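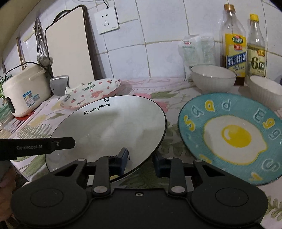

Partida 251

La solicitud de compra ocupaba una página y media, y la responsable de adquisiciones de Plondix la había devuelto ya dos veces. La primera por falta de código presupuestario. La segunda porque en la casilla «Justificación técnica» figuraba una sola frase: «Se necesitan más pinzas».

La tercera versión la redactó ella misma, fuera de horario, con el manual de procedimiento abierto en una ventana y las hojas de cálculo en la otra. El objeto del gasto era el siguiente: pinzas de mano para registrar tareas domésticas, con sus soportes, repuestos de almohadillas y tornillería. Destino, la línea de Akora, el brazo de cocina que la empresa pretendía presentar en julio. Sin horas de manipulación registradas no había entrenamiento, y sin entrenamiento Akora seguía siendo un brazo de exposición que saludaba a las visitas.

El límite para compra directa era de 400 por unidad. Skarard, el proveedor habitual, ofertaba por debajo, pero cobraba aparte la calibración. Yuen la incluía y entregaba en cinco semanas. Hizo la tabla comparativa en tres columnas: precio, plazo, coste de mantenimiento. Yuen ganaba en la tercera columna y perdía en las otras dos. Añadió una fila para las devoluciones y la borró, porque no disponía de datos contrastados.

A las siete bajó al laboratorio para medir el armario donde se guardarían los equipos. El procedimiento exigía acreditar espacio de almacenamiento. Encontró al operador de turno trabajando en la cocina de pruebas, de espaldas a la puerta. Tenía una pinza en la mano y estaba trasladando vajilla desde la encimera hasta el escurridor. Cogía una pieza, la levantaba, la depositaba, abría las mordazas. Después volvía a colocarlo todo en su sitio y empezaba de nuevo.

Ella anotó el fondo del armario. Anotó también la altura del estante superior.

– ¿Cuánto dura una? – preguntó.

– ¿Una toma?

– Una pinza.

El operador se quedó pensando. Dijo que dependía. Las almohadillas se pulían con el uso y dejaban de agarrar bien la loza; los tornillos del pivote había que apretarlos cada mañana. La estructura aguantaba. Lo que no aguantaba era la muñeca, dijo, y movió la suya en círculo.

Ese coste no aparecía en la tabla. Buscó mentalmente la partida correspondiente y no dio con ninguna. Existía una línea para ergonomía de puesto, pero estaba definida como «mobiliario de oficina», y un año antes la dirección financiera había rechazado con ese argumento una alfombrilla antifatiga.

– ¿Y si hubiera más pinzas? – dijo.

– Con más pinzas hacen falta más personas.

– Eso va a otro presupuesto.

– Ya.

El operador cerró las mordazas sobre el borde de un cuenco y lo alzó despacio. El cuenco giró un poco al subir. Él corrigió el ángulo sin mirar, con un gesto mínimo del antebrazo, y lo dejó en el escurridor. Ella pensó que esa corrección era exactamente lo que la empresa estaba comprando, y que la factura lo llamaría «accesorio de captura».

Volvió a su mesa. En la casilla de justificación técnica escribió un párrafo sobre disponibilidad: con el parque actual, la retirada de un equipo por desgaste detenía la sesión completa. En la casilla de riesgos consignó el plazo de entrega de Yuen. En la de gastos asociados, que casi todos los departamentos dejaban en blanco, escribió: «Rotación de operadores cada tres horas. Requiere ampliación de plantilla. Importe por determinar».

El formulario no admitía importes por determinar. La casilla se puso en rojo. Introdujo un cero y el rojo desapareció. Lo miró durante un rato, con el cursor parpadeando detrás de la cifra, y lo borró. Probó con un guion. Probó con un espacio. Al final consultó la tarifa horaria de un operador, la multiplicó por las sesiones previstas hasta julio y obtuvo un total superior al de todas las pinzas juntas, con calibración y repuestos.

Copió el resultado sin redondear.

El sistema aceptó el dato, recalculó el expediente y lo sacó de la vía de compra directa. Necesitaba ahora tres firmas, una de ellas de Recursos Humanos. El estado pasó a «En revisión» y la fecha de registro quedó fijada en la cabecera: 6 de junio de 2026.

Guardó una copia en la carpeta de la partida, apagó el monitor y cogió el abrigo. Al pasar por el laboratorio la luz seguía encendida. Se oía la loza contra el escurridor, una pausa, otra vez la loza. Entró y preguntó dónde estaba la llave de los tornillos.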